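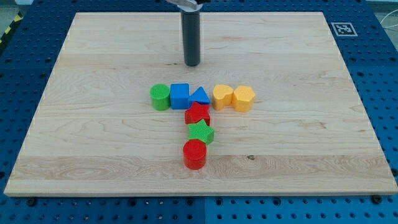
En nuestro club el Nenar duró un trimestre y después volvió a la caja, me escribió una lectora en junio, cuando mencioné que lo habíamos comprado; las tarjetas son buenas, decía, pero las piezas se acaban antes que las ideas y el programa se acaba antes que la paciencia. Guardé ese comentario y prometí contestar cuando tuviera experiencia suficiente. Ahora la tengo, y estoy de acuerdo con la mitad.

# Nenar, kit de clasificación y montaje para brazo robótico: un semestre con el club

*19 de diciembre de 2023*

Primero, mi situación, para que cada uno pueda comparar con la suya. Llevo la parte de manipulación en el club Rorkach, que se reúne por las tardes en el taller de una escuela técnica. Somos 15 estudiantes y yo. El español no es mi primera lengua y tampoco la de varios de ellos, de modo que las instrucciones de cualquier material las leemos despacio y en voz alta, y quizá por eso soy más severo con los manuales que otros profesores. El brazo ya lo teníamos. Lo que nos faltaba era un trabajo ordenado para hacer con él: hasta el verano cada grupo inventaba su propio ejercicio, y yo no podía comparar nada con nada.

El kit cuesta 214 euros. Por ese precio se recibe una caja con bloques de plástico de formas y colores distintos, un cuaderno, 27 tarjetas de tareas y la licencia de Ding, el programa con el que se escriben las secuencias. El brazo, la herramienta y la mesa los pone el club.

## Los bloques

Son la parte que más me ha gustado. Parecen un juguete de niños pequeños, y la primera tarde hubo risas, pero las risas terminaron cuando el brazo tuvo que dejar una estrella junto a otra. Un cubo perdona bastante: si llega girado unos grados, todavía parece un cubo bien puesto. Con el corazón y con la estrella el error se ve desde la puerta.

La superficie tiene un rayado fino. Al principio pensé que era un adorno. Después de muchas sesiones lo agradezco, sobre todo cuando los estudiantes colocan las piezas con la mano para preparar la posición inicial. Los colores son vivos y fáciles de distinguir bajo la luz de nuestro taller, que es bastante mala. El amarillo es el único que nos dio problemas sobre madera clara: por la tarde, con las lámparas encendidas, el reconocimiento confundía a veces el borde de la pieza con el fondo. Lo resolvimos con una cartulina gris debajo para esas tareas. El cuaderno no dice nada sobre el color de la base, y debería decirlo.

Mi queja principal es que no hay repuestos. Se venden juegos completos y nada más. Nosotros perdimos un prisma amarillo en octubre (lo encontramos detrás de un radiador tres semanas más tarde) y durante ese tiempo no pudimos hacer varias tarjetas tal como estaban escritas. Escribí a Nenar y me contestaron con amabilidad, pero la respuesta fue la misma: comprar otra caja.

## Las tarjetas

Cada tarjeta enseña un dibujo del resultado y pone una condición. Las primeras piden filas sencillas. Más adelante aparecen figuras con esquinas, piezas que deben tocarse, otras que deben quedar separadas, y un orden obligatorio que no siempre es el cómodo.

La figura que hemos repetido más es la que mis estudiantes llaman «el siete»: una fila atrás y una columna corta que baja hacia el borde delantero del tablero. En la foto que abre esta reseña se ve nuestra versión, con las dos estrellas, roja y verde, una delante de la otra, y el cilindro rojo cerrando la columna. Parece un trabajo de poca dificultad y a nosotros nos ocupó cuatro tardes. El problema está en el prisma triangular azul. Lo queremos apoyado con el vértice hacia arriba, al lado del cubo, y cualquier acercamiento un poco lateral lo puede volcar. Un grupo decidió dejarlo un poco más adelantado que el resto de la fila. Otro grupo protestó, porque eso ya no era una fila. Miramos la tarjeta y la tarjeta no aclara la tolerancia.

Aquí tengo sentimientos mezclados. Como profesor, una discusión de media hora sobre qué significa «alineado» me parece una media hora muy bien usada. Como persona que debe poner puntos en una competición interna, preferiría un número en milímetros. Al final escribimos nuestras propias tolerancias a lápiz, en el reverso. Las tarjetas aceptan bien el lápiz y se borran sin mancharse.

De las 27, yo diría que las del medio son las mejores. Las últimas dependen demasiado de la suerte con la cámara, y en dos de ellas el dibujo y el texto se contradicen: el dibujo muestra un hexágono al final de la fila y el texto pide un cilindro. Supongo que es un error de la traducción. En la página de Nenar no he encontrado una lista de correcciones.

## Ding, el programa

La versión que usamos es la 2. Ding divide cada movimiento en bloques gráficos y permite pasar después a texto, lo cual conviene a un club donde conviven principiantes con gente que ya programa bien. Las cosas buenas:

- Se puede bajar la velocidad de un solo tramo sin tocar los demás.
- Guarda las posiciones con nombre, y el nombre acepta tildes y eñes.
- Cuando se para una secuencia, indica en qué paso se ha parado.

La tercera nos ha ahorrado muchas conversaciones inútiles. Antes, la pregunta «¿dónde se ha quedado?» tenía tantas respuestas como personas alrededor de la mesa.

Las cosas malas son más molestas que graves. Ding no permite copiar una posición de un proyecto a otro, hay que escribirla de nuevo. El botón de simular y el botón de ejecutar están juntos y tienen casi el mismo color. Con un brazo encima de una mesa esto no me parece un detalle pequeño, y mi regla en el taller es que una persona tiene el ratón y otra distinta tiene la mano en la parada. También he notado que el programa redondea los ángulos cuando se guarda el archivo. Para los cilindros no importa. Para las estrellas importa mucho, y tardamos bastante en comprender por qué una secuencia correcta por la tarde dejaba de serlo en la sesión siguiente.

En este punto la lectora tenía razón: el programa agota antes que el resto del material. Dos de mis estudiantes más avanzados lo abandonaron en noviembre y ahora escriben sus secuencias con otra herramienta, usando los mismos bloques y las mismas tarjetas. No veo en ello ningún inconveniente.

## La base, que no está incluida

El cuaderno recomienda «una superficie lisa y estable». Nuestra mesa es metálica y perforada, muy práctica para fijar cosas, pero los agujeros no son un buen suelo para piezas pequeñas. Compramos un tablero de madera en Provanell, que tiene un mostrador de recortes a buen precio, y lo ponemos encima. Ha sido la mejor decisión del semestre y no costó casi nada.

Dos consejos si alguien hace lo mismo. El primero: marcar con lápiz la posición del tablero y comprobarla al empezar. El segundo: no colocar sobre la madera los marcadores cuadrados en blanco y negro que sirven de referencia. El nuestro está en la mesa, fuera del tablero, y así el tablero puede cambiarse por otro sin repetir toda la calibración. Lo aprendimos después de repetirla más veces de las que quiero confesar.

La altura cambia, naturalmente. Hay que medir el grosor y sumarlo en Ding, en la pestaña de entorno, que está escondida bajo el menú de unidades. ¿Por qué bajo unidades? No lo sé.

## El cuaderno

Está bien escrito en la primera mitad. Las frases son cortas, el vocabulario es constante (una pieza se llama siempre «pieza») y los esquemas se entienden sin leer. Para un lector extranjero esto tiene un valor grande. La segunda mitad parece hecha por otra mano: la pieza se convierte en «elemento», luego en «objeto», y el verbo «situar» compite con «posicionar» en la misma página. Mis estudiantes me preguntaron si eran operaciones diferentes. Tuve que escribir un pequeño glosario, que puedo enviar a quien lo pida.

Echo de menos también una página sobre la herramienta del brazo. El cuaderno supone que cada club conoce la suya. Nosotros trabajamos con un tubo gris oscuro que baja vertical sobre las piezas, y en las figuras compactas la cuestión del espacio alrededor ocupa la mitad de la planificación. Hay tarjetas que con una herramienta más ancha me parecen muy incómodas. Antes de comprar conviene mirar los dibujos de muestra y pensar por dónde va a bajar cada uno su herramienta cuando los vecinos ya estén puestos.

## Mi valoración

| Parte | Nota sobre diez |
|---|---|
| Bloques | 9 |
| Tarjetas | 8 |
| Cuaderno | 6 |
| Ding | 5 |

¿Lo compraría otra vez? Sí, aunque pediría la segunda caja al mismo tiempo que la primera, si el presupuesto lo permite – con dos juegos un grupo prepara mientras el otro trabaja, y un prisma perdido deja de ser una tragedia. Para un club que empieza de cero y todavía no tiene brazo, el kit no resuelve nada y el dinero está mejor guardado.

En cuanto a la otra mitad del comentario, que las piezas se acaban antes que las ideas, mi experiencia es diferente. Cuando terminamos las tarjetas, cada grupo dibujó una para los demás, con su condición y su tolerancia escrita. Las más difíciles usan pocas piezas. Una pide solamente el corazón y el hexágono, lado a lado, y sigue colgada en la pared con la casilla de resuelto en blanco. En enero volvemos a intentarla, con la velocidad del último tramo a la mitad.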